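Pellex sync tool: review after a winter of use

Paula Stanciu
Mar 14, 2020

Pellex is a small program for keeping the same customer details in step across several systems. You tell it which fields matter (name, postal address, phone number and so on), you tell it which systems hold them, and when a field changes in one place it updates the others. I have been using it since November at Skingate, where we run the bookings and billing for a group of holiday lets.

Before Pellex we had customer addresses in the booking system, the accounts package, the mailing list and a shared spreadsheet. If a guest moved house, someone had to remember to change all of them. Usually one got missed, and it was usually the accounts.

Setting up

Installation took most of an afternoon. The program itself goes on quickly, but the mapping screen is slow work. You match each field by hand, and the list of fields isn't in alphabetical order or any other order I could make out. The accounts package calls a postcode "Zone 2", so I had to open a test record to find out what it was. There is a search box on the mapping screen, but it only searches the left-hand column.

The manual is a PDF and is decent on the basics. It says very little about what happens when two systems change the same field at the same time. I found the answer in the settings: by default the later change wins. You can switch this so that one system is always treated as the master, and I would advise doing that before the first sync. I didn't, and an old address from the spreadsheet was copied over a new one. 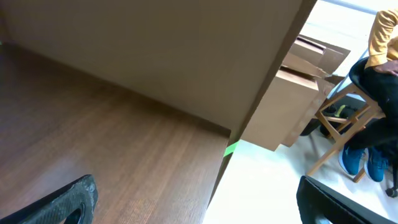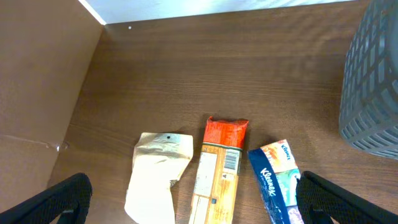
Wood-grain tabletop with an upright panel, both pictures.

Daily use

Once it is running there isn't much to do. We have it set to check for changes every 5 minutes. It can go lower, but the booking system we use limits how often it can be asked, and we were getting errors when I set it to every minute.

The change log is the best part. Each entry shows the old value, the new value, which system the change came from and which systems received it. When a guest at the Eswood cottages rang to say her invoice had gone to the wrong house, I found the change and put it back while she was still on the phone. The log can be filtered by date or by field. It can't be filtered by person, so if you want everything that happened to one customer you have to export it and search the file.

Accented letters gave us trouble at first. A booking under the name Crăciun came through to the mailing list with a question mark in the middle. The fix is a setting called "text encoding" on each connection, which has to be the same at both ends. After that the name came through properly, though the records already sent had to be corrected by hand.

Privacy

Pellex keeps its own copy of every field it handles, so there is one more place where personal details are stored. The copy is encrypted and you can choose how long old values are kept. I set ours to the shortest period on offer. If a customer asks to be deleted, removing them from a connected system does not remove them from Pellex. You have to go to the records page and delete them there as well. I would like this to be clearer in the program, as it would be easy to miss.

Limits

The standard licence covers 3000 records and up to 11 connections. We are well inside both. Support is by email only, and my two questions were each answered the next working day.

Would I buy it again? Yes, for an office of our size with a few systems that don't talk to each other. If you only have two, a scheduled export would probably do the job for nothing.

Good: change log, reliable once set up, master system option
Less good: mapping screen, thin manual, deletion has to be done separately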